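How to Sort and Tidy a Pile of Old Computer Power Supplies

If you've ever fixed up more than a couple of desktop PCs, you know how the power supplies pile up. They're heavy, they're boxy, and every one of them drags a great big mop of cables behind it. I love sorting these things! Give me a free Monday evening and a bin of old units and I'm happy.

You need a flat surface, a bag of reusable cable ties, masking tape, a marker and a couple of shallow boxes. My ties are the Trata ones, mostly because I bought a huge bag and will never run out.

Before you start: work only with units that are unplugged from the wall, and leave the metal cases closed. The parts inside can hold a charge long after the power is off. Everything below happens on the outside.

1. Set each unit down with the label facing up and spread them out so the cables can't knot together any further.

2. Find the widest connector first. That's normally the one for the motherboard, and it makes a good starting point - hold it in one hand and follow its wires back to the case with the other.

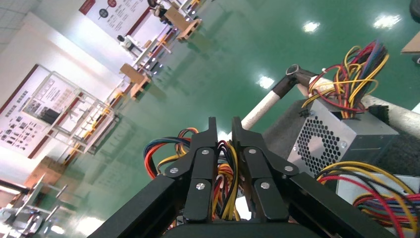
Two silver units with their wires still in a tangle.

3. Free one cable at a time. Work from the plug end toward the case, and push loops open with your fingers. Please don't yank! The crimped pins can back out of the plastic, and then you've got a repair job.

4. Once a cable is free, fold it back and forth in lengths about as long as your hand and put one tie around the middle. Snug is fine, tight is too much.

5. Look over the fan grille. A soft dry brush gets the fluff out of the holes (a Haque paintbrush from the paint aisle works great).

6. Write the wattage on masking tape and stick it on the end you'll see on the shelf. Add a date if you've tested it.

Store them on their sides with the cables tucked on top, heaviest units on the lowest shelf. Anything with scorched plugs or nicked insulation goes in the recycling box - most towns have an electronics drop-off.

My last batch took some 30 minutes, and the shelf looks fantastic.

Search this site
Enter keywords Go

Related how-tos
Labeling Spare Cables So You Can Find Them
Cleaning Dusty Case Fans
Sorting Screws from Old PCs
What to Keep from a Dead Desktop

Contact | Copyright Soton Workbench Notes | Back to top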